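The Settlement at Butuvley

Being the closing report of the Office of Household Settlement, District of Ayaaba

1. Matter Received

In November the Office was instructed to settle the household of the late Madam Afia Lamptey, of 305 Tritico Road, Butuvley. The instruction was entered as File 1576. Madam Lamptey left a house, a modest sum at the Daltico Savings Society, and two grandchildren who had not spoken to each other in nine years.

The undersigned officer, Selorm Tsikata, was assigned to the file. The Office's rules require that an officer enter the kitchen first, as the room in which disputes are most often found. The officer complied. The kitchen had been left in order, and the officer proceeded to the papers.

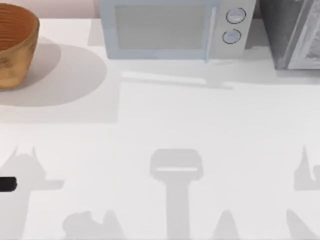 2. Terms of the Will

The will ran to a single page. It divided the house and the savings equally and without comment. It then set out one condition. Neither grandchild could receive a share until the two had agreed, in the presence of an officer, on what their grandmother had said on the night the younger of them left home.

The Office has no form for a condition of this kind. The officer applied to the Registrar for guidance and was told to proceed under the general powers. 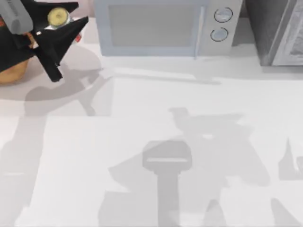
The grandchildren attended at four in the afternoon. The elder stated that Madam Lamptey had said, "Let her go." The younger stated that the words had been, "Let her go if she must." Each had carried one version for nine years, and each regarded the other's as an insult. The officer asked where in the room the words had been spoken. Both pointed at once to the counter, toward a rounded orange-brown thing at its left side, and the elder said that their grandmother had always stood at that end when she was angry. The younger said that she had stood there when she was sad. The officer entered both statements.

3. Proceedings of the Second Meeting

At the second meeting the parties declined the chairs provided. The elder asked whether the younger still took her supper late. The younger replied that she did. She had written home during her first winter away, she said, and had received no answer. The elder said that no letter had come. The officer is obliged to report a silence at this point, the length of which was not taken. 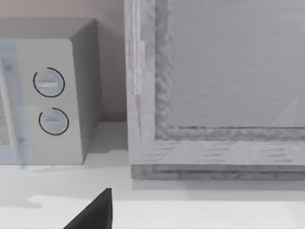
The microwave oven at Tritico Road, with its two dials.

The elder then said that on the night in question he had been heating soup and had heard only the first three words over the noise. He had not considered this before. He asked that it be entered in the record, and it was entered.

4. Agreement

The parties agreed on the longer sentence. The officer read it aloud twice, as the rules require, and each party signed beneath it. The house and savings were released the same evening.

The will made no provision for the contents of the kitchen. The younger party asked for the basket. The elder party also asked for the basket. The officer prepared to open a new file, but the parties asked for a few minutes alone, and the officer waited on the front step until the lamps were lit along the road.

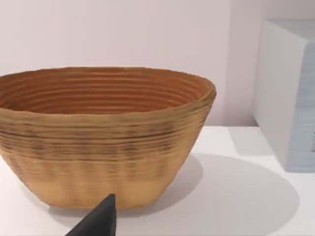

Woven basket, Tritico Road. Held jointly.

It was agreed that the basket would remain at Butuvley, and that the younger party would come there to see it. The Office was not asked to fix the dates. File 1576 is closed.

Selorm Tsikata
Officer of Settlement, District of Ayaaba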